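Kirui controller units, parts sorting. Bench notes and pictures from the Stukside workshop, April. Compiled by Vanderleia Pimentel; cable section by Lahcen Ouali.

The Kirui units came back from the Nonmont site for strip-down. Each unit gives up a main board, the cables that served it, and the small hardware that held both in place. The housings go to plastics recycling and are not covered on this page. What follows deals with the sorting stage, from the point where the parts are out of the housing to the point where they are bagged and entered in the stock list.

The job covers 369 units. The stock list uses the unit number as the key for the board only. Cables lose their unit number at sorting and are stored by type.

## Bench layout

The table has a light, plain top. Small parts are easy to see on it, and so are metal chips, which have to be wiped off before boards are set down. Parts are held in shallow yellow bins with a metal tray placed next to them. Bins are for parts waiting to be sorted or already sorted. The tray is for anything that has to be looked at again.

Bins are listed under the Plosteo stock code in the supplies sheet. They are shallow enough that a flat board can be lifted out without tilting it against the wall. The floor has a step in it, which makes two levels. The step is useful for keeping a long cable and a short one apart in the same bin, but parts should not be left lying across it. A board resting on the edge of the step rocks when touched, and the load then sits on whatever component is lowest.

## Boards

Boards are placed flat, component side up, on the lower level. They are not stacked. One board per bin is the rule during inspection; bagged boards can be stored on edge in a carton afterward.

The outline of the board is round but not regular. The notches in the edge clear the bosses in the housing, and they are also the places where cracks start. Check each notch before checking anything on the face. 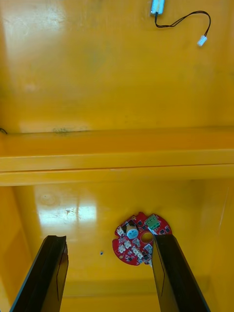
*Round red board on the lower level of a yellow bin. Green screw terminal block near the top edge, buzzer to the left of the mounting hole.*

Inspection order for the face of the board:

1. Mounting hole. Look for crushed laminate where the screw head sat. Light marking is accepted. A ring that has lifted is not.
2. Screw terminal block. Both screws must turn freely with a 2 mm flat blade. Remove wire strands left in the openings with tweezers. Do not blow them out, as they end up under the chips.
3. Buzzer. Press lightly from the side. Movement at the base means a cracked joint. Leave the label in place until the board has been cleaned.
4. White connectors. Check for bent pins and for housings pulled away from the board. The usual damage comes from cables removed by the wire instead of by the housing.
5. Surface-mount parts. Visual check only at this stage. Missing or shifted parts are noted by position on the board sketch.

Boards that pass go straight to cleaning. Boards with one repairable fault are tagged and go to the tray. Boards with a cracked notch or a lifted ring are entered as scrap, and the screw terminal block is taken off them for spares.

Handling is by the edge. The terminal block is a convenient thing to grab and should be left alone, especially on boards that have not yet been checked. The same applies to the buzzer, which stands high enough to catch on a sleeve.

The tag is a paper tie tag through the mounting hole. Adhesive labels were used on the first lot and left residue on the solder mask that took longer to remove than the rest of the cleaning. Write the unit number first and the fault code second. Fault codes are on the card at the end of the bench, and the code for "terminal screw seized" was changed partway through the job from T1 to T4. Tags written with the old code are still valid.

## Cables

Section by L. Ouali.

Cables are sorted by connector first, color second and length last. Color alone is not a reliable key. The supplier changed wire colors between lots without changing the part number, so two cables with the same function can look different, and two that look alike can have different pin orders.

Twisted cables are kept twisted. If the twist has opened at the end, it can be closed up by hand over a short distance. Do not add twist to the whole length, because the cable will then coil up on itself in the bag and pull at the crimps. Multi-wire harnesses are kept flat and are not tied at this stage. A tie hides the section of insulation that most often has a cut in it.

When a twisted cable and a harness are waiting in the same bin, one goes on each side of the step. This stops them from tangling and takes no extra bin.
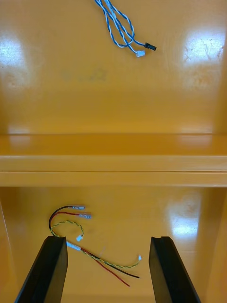 *Blue-and-white twisted cable on the upper level, with a black connector on one branch and a white one on the other. Multicolored harness below the step.*

Checks on cables are short. Each connector housing is looked at from the front for terminals that sit further back than the rest, then each wire gets a light pull. A terminal that backs out is pushed home once. If it backs out a second time, the housing is replaced. Continuity is measured afterward on the meter at the far bench, end to end, with the cable flexed by hand near both connectors while the reading is taken.

Branched cables need one more step. The point where the branches separate is bent gently both ways while the meter is connected. Most of the intermittent faults found so far were within 28 mm of that point, and very few were at the connector.

Cut-down limits:

- Harness with damage near one end: shorten and re-terminate if the finished length is 300 mm or more.
- Harness with damage near the middle: scrap the wire, keep the housings.
- Twisted cable: do not shorten. Repair the connector or scrap the whole cable.
- Single black wires: keep if the connector is sound, whatever the length. They are used as test leads.

Bent single wires are straightened only if they have to go into a tube bag. A wire that has taken a set from the housing can be stored as it is. Straightening a sharp bend by pulling it through the fingers thins the insulation on the outside of the bend.

## Moving boards between bins

Boards leave the inspection bin one at a time and travel over the table at low height. The route passes the metal tray, so the tray is kept clear of upright objects. Lids, tool handles and open tweezers stay off that side of the table while boards are being moved. A board in transit is kept near level so that loose solder or wire strands stay on it until it reaches the cleaning station and can be dealt with there.

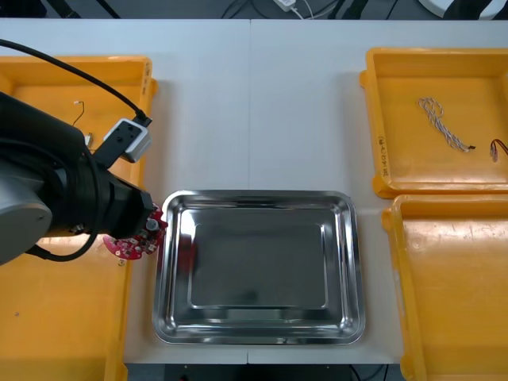 Bins are emptied completely before the next unit is started. Small white connector parts are the ones most often left behind, usually against a wall or in the corner of the step. A leftover part is not returned to the previous unit's bag by guesswork. It goes into the mixed box and is matched by type at the end of the shift.

The tray is emptied at midday and again before closing. Anything still in it at closing time gets a tag with a fault code, even when the fault has not been confirmed. Untagged parts left in the tray overnight have been cleared away as scrap twice.

## Bin care

The yellow surface is glossy and shows wear early. Scuffs and fine scratches do not matter. Dark marks should be wiped to find out whether they are dirt or damage. Dirt is removed with a cloth and a mild soap solution. Solvent dulls the finish and leaves a soft patch that picks up more dirt.

The gloss causes one practical problem. Overhead light reflects off the floor of the bin as a white patch, and a small white part lying inside that patch is hard to see. Move the bin a little before deciding that it is empty. Lowering the lamp was tried and only shifted the patch toward the front wall.

Bins with a cracked rim are taken out of use. Cable insulation catches in the crack, and the cut it makes looks the same as damage from the original housing, which confuses the fault records.

## Bagging and list entry

| Item | Bag | Label |
|---|---|---|
| Board, passed | Antistatic, one per bag | Unit number |
| Board, repairable | Antistatic, one per bag | Unit number, fault code |
| Twisted cable | Plain, one per bag | Connector type |
| Harness | Plain, flat, up to ten per bag | Connector type, length |
| Single wire | Tube bag | Length |
| Loose housings | Small grip bag | Type |

Labels go on the outside, lower right corner, with the bag opening at the top. The list is filled in when the bag is closed. Entries made from memory at the end of the day were checked against the bags in the first lot, and the mismatches were nearly all in harness length.

Open points: the new fault code card needs to be printed and the old one removed. The meter at the far bench is due for calibration. Lahcen is still waiting for the pin drawings for the later Kirui lots, and until they arrive, harnesses with a changed color order stay in the carton marked HOLD under the window.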